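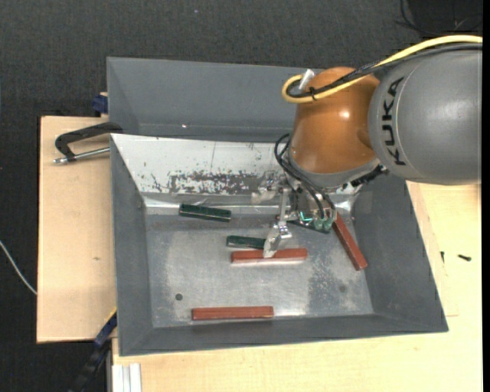
Ticket: Bekano shallow bin, stains on back sheet, bin shifting on table
Opened by: Roy Wragg, Fenadstead
Status: Resolved

Roy Wragg wrote:
Hi all! First off, I love this bin. The sloped sides are great, blocks slide back down toward the floor where you want them, and it has held up to a lot of use since we got it in March. I have two things to ask about.

1. There's a band of rusty brown and dark speckles across the back sheet, the bright silver one. The gray sides look fine. Is this the sheet going, or something sitting on top of it?

2. The bin creeps on the table. I put a C-clamp on the left edge, over the beige board, and that side is solid now. The right side still wanders a little.

We keep red-brown and dark green blocks in it, the Flekum ones, five at the moment. The floor is scuffed too but that doesn't bother me one bit.

Bekano support replied:
Hi Roy, so glad it's getting used! Scuffing on the floor is normal and you can leave it. For the back sheet, try this on a small patch at one end first:

Take the blocks out.
Wipe with warm water and a drop of dish soap, then dry it right away.
Rub the patch with a white nylon pad, side to side, light pressure.
Wipe again and look at the cloth.

If the cloth comes up brown and the patch looks brighter, it's on the surface. If you can feel pits with a fingernail, tell us and we'll talk about a new sheet. Please skip steel wool, it leaves bits behind that rust on their own.

On the creeping: what's under the bin? And are the two small holes near the front of the floor open?

Roy Wragg wrote:
Did the patch at 3 and wow, big difference! Cloth was brown, sheet is bright underneath, no pits. A few of the dark speckles stayed put, but I can live with those. I'll do the rest of the band this week.

Both holes are open, I put a pencil through each one. Under the bin it's just the wooden table — no mat, no feet. Could I screw it down through the holes? I'd rather keep the table in one piece if there's another way.

Bekano support replied:
Great result! You can screw through the holes, but try a rubber sheet first. Part 245 is the thin one and fits under the whole bin. Put the clamp back on after the rubber is in, and snug it up by hand only. Too much force on one edge can lift the other side, and that may be all you're seeing on the right.

Roy Wragg wrote:
That was it! I backed the clamp off half a turn and the right side dropped flat with a little clunk. Put the rubber under it anyway. Pushed on it from every side and it stays where it is. The whole band is clean now too, apart from those few speckles. Thanks so much — please close this one.

Closed by support. Part 245 added to the customer's parts list.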